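Silow Strap Fit Table: README

February
By Thulani Kruger

Silow is a table of watch strap measurements and the wrist sizes each strap will close on. It was started to answer one recurring question at the Brallwood repair counter: given a strap with no packaging and a customer with a known wrist, will it fit, and at which hole. The table covers straps sold or serviced at Brallwood. It does not cover bracelets with removable links, expansion bands, or one-piece pass-through straps.

**Contents**

- `straps.csv`: one row per strap, 800 rows
- `holes.csv`: one row per adjustment hole, keyed to `strap_id`
- `wrists.csv`: 70 wrist records, circumference and width only
- `CHANGES.txt`: corrections since the first release

All files are UTF-8, comma separated, with a header row. Lengths are in millimeters. Empty cells mean "not measured." A zero is a real value and should be treated as one.

**Fields in straps.csv**

- `strap_id`: four characters, never reused
- `material`: rubber, leather, nylon, or other
- `lug_width`: width at the spring bar end
- `buckle_width`: width at the buckle end
- `len_long`: length of the hole side, spring bar to tip
- `len_short`: length of the buckle side, buckle excluded
- `thick_max`: thickest point, keeper loops excluded
- `condition`: new, worn, or stretched
- `measured_by`: TK or BT

`material` records what the strap is mainly made of. A leather strap with a rubber lining is entered as leather. Coated nylon is entered as nylon. The earlier value `synthetic` has been removed, and the rows that used it were checked against the stock drawer and reassigned.

**Measuring procedure**

Straps are measured off the case. Leather and nylon are laid flat under a clear ruler without tension. Rubber is harder, as many molded straps hold a curve and will not lie flat without being pressed. For these, a paper strip is run along the inside face, marked at both ends, and measured separately. Measuring along the outside face gives a longer figure, and the difference grows with thickness. Rows entered before this rule was adopted were remeasured by Berkay Türkmen.

Hole positions are taken from the center of the spring bar to the center of the hole. Holes are numbered from the case outward, so hole 1 always gives the tightest fit. Oval holes are measured at the midpoint of the long axis. Extra holes punched by an owner are included in `holes.csv` with `factory` set to 0.
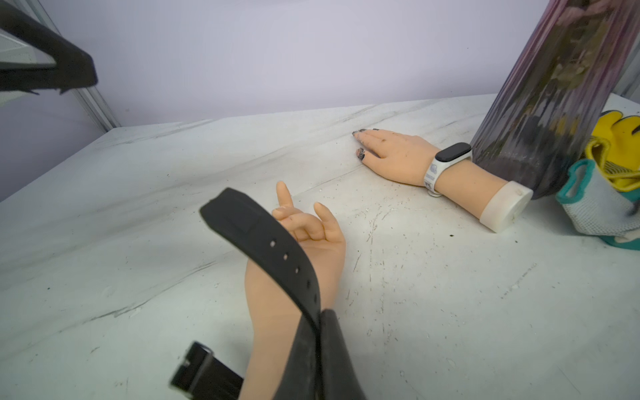 Figure 1. Black rubber strap over a mannequin forearm, adjustment holes visible beside the palm.

**Computing fit**

The closed circumference at a given hole is the distance to that hole, plus `len_short`, plus the span between the spring bars of the watch case. The span is not in this table and must be supplied by the user. Measure it across the back of the case, following the curve if there is one.

A strap is treated as fitting when the closed circumference exceeds the wrist circumference by at least 4 mm. The allowance was settled by trial at the counter and suits flat cases. Thick cases sit higher and may need more. Users who want a different allowance should recompute from `holes.csv`; no fit result is stored.

**Wrist records**

Wrist circumference was taken with a cloth tape just above the wrist bone, on the arm where the watch is normally worn. The records carry no name, age, or sex, and the rows are in shuffled order. Most come from customers who came in about a strap that was too short, so large wrists are overrepresented. The file should not be used to estimate wrist sizes in any general population.

**Known problems**

1. Rubber straps marked `stretched` have no reliable original length. Exclude them when comparing models.
2. `thick_max` was read with two different calipers. The older one reads slightly high on soft material, and the rows affected are not flagged.
3. Brustuvico straps were sold in regular and long versions under the same part number. They can be told apart only by `len_long`.
4. Karabulut buckles are riveted on some models, and `buckle_width` was left empty where the buckle could not be taken off.

**Corrections**

Send corrections with the `strap_id`, the field, the new value, and the method used. Values read off a seller's listing are not accepted. Corrections received by Friday go into the next week's file, and the old value is kept in `CHANGES.txt`.

The table may be copied and reused with credit to the Silow strap table. Product photos supplied by makers are not included in the release.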